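Projects > Ernasstead > Furden Street store > Progress notes

Furden Street store, progress to end of November
Posted by Dwight Desjardins
3 comments | 12 shares

Quick one, sorry, deliveries start at 6 and I'm writing this between them. Budget sheet went over separately. This is the narrative part you asked for.

Where we are: open, stocked, trading five mornings and three evenings. Till working. Card reader working most of the time (see Problems). Line of credit with the wholesaler not needed so far.

PRODUCE

This was the piece your grant was mostly for so I'll start there. Both trays are in use, the low one in front and the raised one behind. Went with dark gray after going back and forth on white. Apples and oranges go in front because that's what people come in for. Cherry tomatoes, lemons and the small stuff up on the back one.

Star fruit was a trial. Li Wholesale threw it in at the first-order price and we said ok, one box. It sells, slowly, mostly to people buying one to see what it is. Garlic sells to everybody. We will keep both thru the winter and look again in the spring.
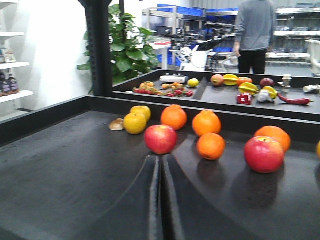 Produce trays at Furden Street: apples and oranges in front, tomatoes, star fruit and garlic on the raised tray.

Produce spend for the period $633 against the $1000 line, so we are under. Part of that is starting late (the trays were held up at the supplier) and part is ordering small and often, which we want to stick with. Waste is low but I don't have a good figure for you yet, the waste log only got going halfway through the month. Will be in the next report with a full month behind it.

Price labels: half done. Handwritten ones keep curling. Cosmin is pricing clip-on holders.

DRY GOODS AND SNACKS

White shelving is up along the back wall. Pegboard unit with hooks on the left, the taller gondola on the right. Secondhand from a pharmacy that was closing, came in at $300 including the van, well under the quote for new. All the uprights were checked and shimmed before we loaded anything. Bagged snacks hang, bottles and sauces on the shelves below. The heavy stuff needs to stay low and I've put that on the restocking sheet in capitals.

The base shelf on the gondola is deeper than we planned for. Good for rice and flour when those start. Reaching to the back of it is hard on the knees, so the rule is one row deep until we've got a pull-out crate or something.

Counter is fixed to the spot we agreed with the access advisor. Wood-grain panel on the front, black trim. Enough floor left between it and the shelving for a wheelchair to turn, we tested that with an actual chair and not a tape measure. Floor seams need resealing before the wet weather gets into them, quote requested.
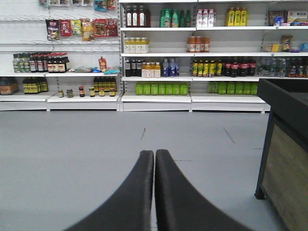 Cosmin Gavrilă would like it noted that we are carrying too much sauce. His view is that people at Furden Street cook from scratch, they buy onions and tomatoes and garlic, and the money tied up in bottles should go to dried beans and cooking oil. He'd cut the sauce order in half next time and see if anybody complains.

I'm fine with that. We'll do it on the next order.

PEOPLE THROUGH THE DOOR

Over 102 loyalty cards handed out. Not the same as customers, plenty of folks don't want a card. Evenings are busier than mornings, which we didn't expect, and we may move a shift to match.

PROBLEMS

- Card reader drops out when the building wifi does. Likari (they do our till software) say an offline mode is comming, no date given.
- Back door sticks. Landlord told twice.
- No second key holder yet for the late close.

NEXT

Beans, rice, oil in. Label holders. Floor seams. Full waste figures. We'd like to move what is left on the produce line into the next period instead of handing it back, please let me know if that needs a form.

Dwight

3 comments | Share this update
Contact | Ernasstead Projects | Back to top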